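A morning at the Rolton sandwich plant open day

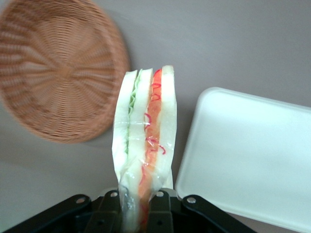 A wrapped sandwich with three slices of bread, lettuce showing at the cut edge.

The Rolton plant opens its doors to the public once a year, in October. I had driven past it for a long time without knowing what was made there. The sign at the gate only says Rolton, and the building could as well be a tile warehouse. It makes chilled food for gas stations, hospital cafeterias and two train lines, and most of that is sandwiches.

Tours started at 9 in the morning and left from the staff canteen every half hour. You had to book ahead by email and send your shoe size, which I forgot to do, so I got a pair of white rubber boots one size too big. We were 10 in the group. Jewelry had to come off, including watches, and went into small numbered bags that stayed at the desk. Then hairnets, coats, boots, and a hand wash that was timed by a light over the sink. The light stays red longer than you would expect.

Our guide was Danuta Pietrzak, the day shift manager. She started on the salad line and has worked in most rooms of the building. She talks fast and you have to stay close to her, as the fans are loud.

The first stop was goods-in. Bread arrives from a bakery in the next town called Leka, in plastic trays stacked on wheels. It comes in during the night and is used the same day. The loaves are longer than store loaves and are baked square so that there is little waste. The heel slices go to a pig farmer. One man in the group asked if they had tried baking on site, and the answer was that they had looked at it and the floor would not take the ovens.

The lettuce room is next door and is the coldest place on the tour. Heads are cored by hand, cut, washed twice in chilled water and spun. Danuta Pietrzak said lettuce gives her more trouble than all the meat and cheese together. After a wet summer it comes in with soft edges and they have to cut away much more of it. In winter it comes by truck from farther south and may be held up at any point. When there is none to be had, the recipe card changes and new labels are printed that night.

From there we went along a corridor with windows onto the assembly hall. Visitors are not allowed on the floor itself. The people on the line each add one thing: spread, filling, leaf, top slice. I had thought the spreading would be done by a machine, but it is done by hand with a wide flat knife, and the spread has to reach the crust on all sides. That keeps the filling from soaking into the bread. On the three-slice sandwiches the middle slice is spread on both faces, and new staff are not put on that station in their first month.

Cutting is done with a blade that vibrates, supplied by a company called Gosus. It is cleaned at every change of filling. We were shown a sandwich cut with it next to one cut with a kitchen knife. The kitchen knife had pulled the lettuce out of line and pressed the bread down on one side. The difference was plain enough even through the window.

We spent some time on the subject of wrapping. The plant uses cardboard wedges with a clear front for most stores, but the hospitals asked for plain film, and the film takes up less space in a fridge. Drolex, the maker of the film, had a table in the corridor with sample rolls. Their representative, Lumturie Nikolovski, let us pull on strips of different thickness. The thin one tears if you look at it. The thick one holds but people complain that they can't get into their lunch. The plant uses the one in between.

The last room was the tasting room, where 5 sandwiches from each run are opened and checked. They are weighed, pulled apart and put on a chart, and one is eaten. Others are kept in a fridge until the day after their date and then looked at again. There was a printed sheet on the wall with photos of faults - filling at one end only, folded leaf, bread upside down. I had not known bread could be upside down.

The tour took a little over an hour. Back in the canteen there was coffee and a plate of egg and cress quarters, and a small shop selling boxes of 10 mixed sandwiches at staff price. The line for it was long by then. The plant had room for 400 visitors over the day and the woman at the desk told me all the places had gone.

A few practical notes. Parking is in the field behind the plant, and it was muddy. Children under eight can't go on the tour. Wear warm socks, as the boots are thin and most of the rooms are kept close to fridge temperature. Booking for next year opens in the summer, through the plant office, and they do want the shoe size.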